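3.2 Simulated bench and scene layout

Before we cut any wood for the real bench, we built the whole cell in simulation. The workshop, which we call Sadbridge after the old name of the building, is shared by 12 members, and we could not block the large table for weeks. The simulated cell was therefore the place where most of the early mistakes were made.

The arm model stands directly on the work surface and carries a parallel gripper. We gave the table a plain brown color, and we placed boxes, slabs and small blocks on it in many sizes, similar to what members leave on a shared bench. Our layout script, Flokgate, chooses a position and a rotation for each object and rejects a layout if two objects overlap too much. In total we kept 3382 layouts. The walls, the floor and the furniture stay fixed in all of them - only the objects on the table change.

Shadows were left on during all runs. In a home workshop the lamp is often behind the arm, and a method that needs even light would be of little use to us. Figure 3 shows the cell from three viewpoints. 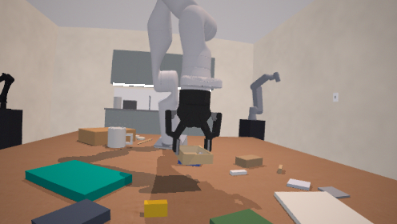
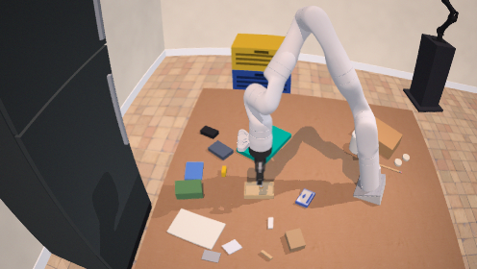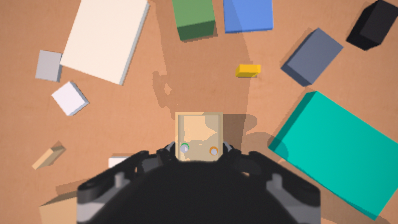

Figure 3. Simulated cell with the white arm, its black gripper and the objects on the table. Top: view toward the arm, with the gripper open over a tray. Middle: side view with the base plate of the arm. Bottom: view from above, with the fingertips at the two sides of a small tray.

3.3 Grasp selection

For each layout, the planner Skutex receives one target object and proposes 13 grasps. A grasp is removed if the fingers would touch a neighbor during the descent. The remaining grasps are sorted by the distance between the fingers and the nearest other object, and the first one is executed. If it fails, the planner may try again, with a limit of 3 attempts for one target.

Low trays needed a separate rule. Their walls give the fingers only a small area to hold, so we close the gripper on the outside of the walls and lower the closing speed. The same rule is used later on the real bench.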